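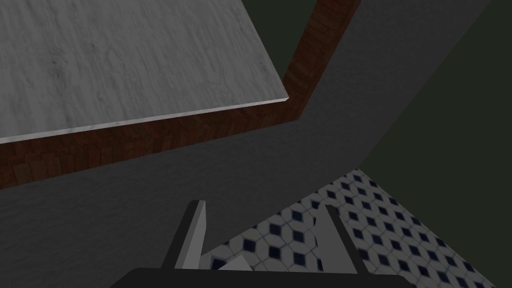
4.2 What "100% of proceeds" meant to the people who promised it

We collected 569 public pledges made by 200 small businesses in the weeks after the Stondisby flood. Of these, 421 named a share of something that would go to relief. The something was usually "proceeds," a word that does a great deal of work on a poster and very little in a ledger. We coded each pledge by its stated base (sales, profit, tips, a single product, or unstated) and then asked 36 owners what they had meant at the time.

Their answers did not line up well with the coding. Several owners who had written "all proceeds" had given every dollar in the till, including sales tax, and learned about the sales tax later from their accountants. Others had taken off wages and supplies first and were surprised that we thought this worth asking. One café donated all proceeds from muffins on a morning when, by its own records, it had baked a single tray. We counted this as a pledge kept in full.

The Matuvent salons give the clearest case of a base that changed along the way. The first notice, taped to the front windows, promised everything taken at the chairs for one day. A second notice, printed that afternoon, left out color treatments. A third put them back. The manager told us that the supplier had agreed to send free product, then had asked which flood this was, then had agreed again. The amount finally handed over matched the first notice, though none of the staff we spoke to could remember the first notice.

Petkov, a shoe repair shop with one counter and two employees, took the opposite course and promised nothing. It put out a jar. The jar brought in more than the median pledge in our sample, and the shop does not appear in any of our tables for that reason. We mention it here because the owner asked us to, twice.

4.3 Did customers notice?

Customers on the whole did not read the base at all. When we showed shoppers in Trolulham two versions of the same flyer, one offering a share of profit and the other a share of sales, most preferred whichever had the larger number on it. A few preferred the one with the nicer border. Businesses seem to know this already. Pledges on profit carried high percentages, pledges on sales carried low ones, and a flyer designer in town keeps templates for both.

Timing mattered more. Pledges tied to a single day filled the appointment book, while those that ran "through December" were largely forgotten by the customers and, in a handful of cases, by the business. Bookings on pledge days also leaned heavily toward people who had appointments later in the month and had simply moved them up. Owners described a packed shop followed by a very quiet one. We cannot say from our data how much of the money was new custom and how much was the same haircut, sooner.

Figure 2. Rendered view with a tall paneled wooden door and two grippers.
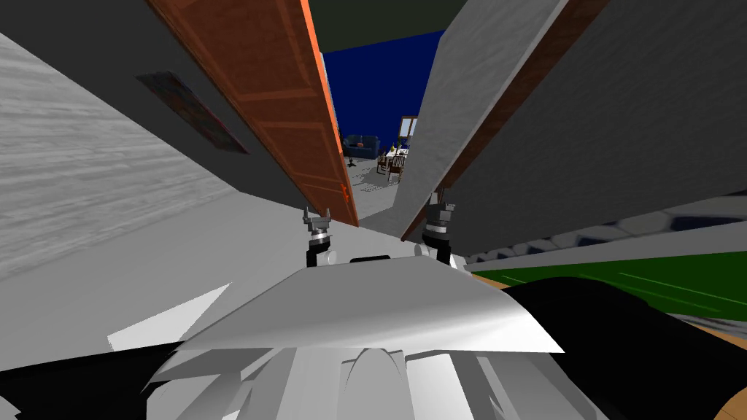

Živko Stojanovska, commenting on a draft of this section, objected that moving a haircut forward is still a gift if the salon gives away the price of it, and that we were judging the customers' generosity when the owners were the ones out of pocket. The objection is a fair one, and we have changed the term "displaced giving" to "displaced purchases" throughout. We have kept the point about the quiet weeks that followed, when the rent came due as usual. Owners raised it in interviews before we did, generally while looking at the appointment book.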